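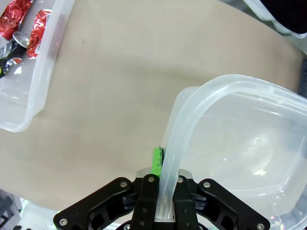 Data card, no. 4

# grikitz-tubs

Teleop demos, two arms, one table. Sorting and emptying tubs of recyclables: crushed cans, clear plastic bottles, bags. Every episode is a person driving both arms by remote, no scripted motion anywhere. Grip the rim, lift, tilt, set back down.

Collected by Oliwia Śliwiński and Mercy Magesa at Tevcombe, for the Radebe training runs. More than 3000 episodes, wrist views plus a fixed view of the table.

Quick load:

```
from grikitz import load
ds = load("tubs", split="train")
```

Wrist and table streams are synced to the table clock. If you resample, do it before croping, otherwise the gripper widths drift.

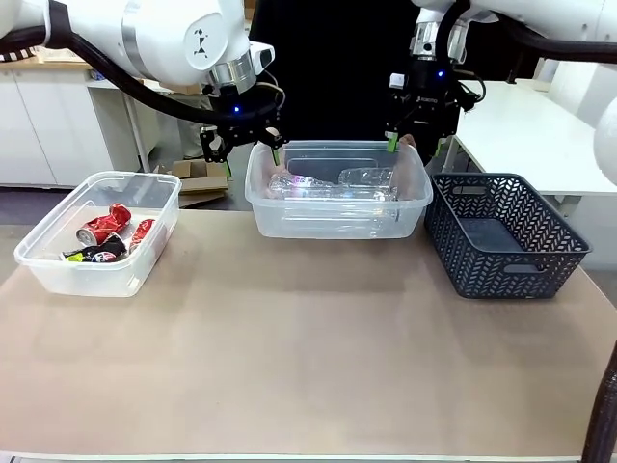 *Dadevia, January*

Table layout: cans in the left tub, bottles in the middle tub, dark basket on the right. Fingertip pads are lime green, keep that in mind if you do color masking. Arms start high. Operator picks which side goes first, so **don't** assume left leads.

Fields per step:

- `q_left`, `q_right` – joint positions, radians
- `grip_left`, `grip_right` – 0 open, 1 closed
- `operator` – `os` or `mm`
- `task` – short text, lower case
- `ok` – set by the operator at the end, not checked by anyone else

Bags are the hard part. Thin plastic, and the grip value closes nearly all the way so it looks the same as a missed grasp. 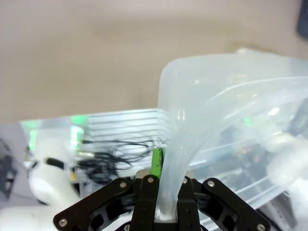 Use the wrist view to tell them apart, or filter on `ok` and live with the noise. Mercy's bag episodes are slower and cleaner. Oliwia's have more regrasps, good if you want recovery behavior in the mix. Task strings for bags were typed by hand so expect `bag`, `bags`, `plastic bag`. Will normalize in v2.

Rim grasps are much more regular. One finger in, one out, close, wait a beat, then lift. A bottle can shift when the tub tips, so object pose at the start tells you little about pose at the end.
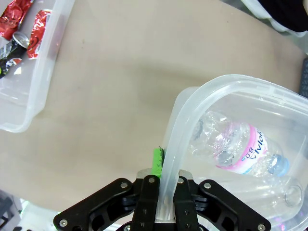 ## Known issues

- labels on bottles are readable in some wrist views (Volvic etc), blur them if your project needs that
- clear tubs wreck depth estimates, we dont ship depth
- a few episodes end before the tub is back on the table, marked `ok = 0`
- `operator` missing on the earliest batch

TODO: license text, checksums, fix the loader docs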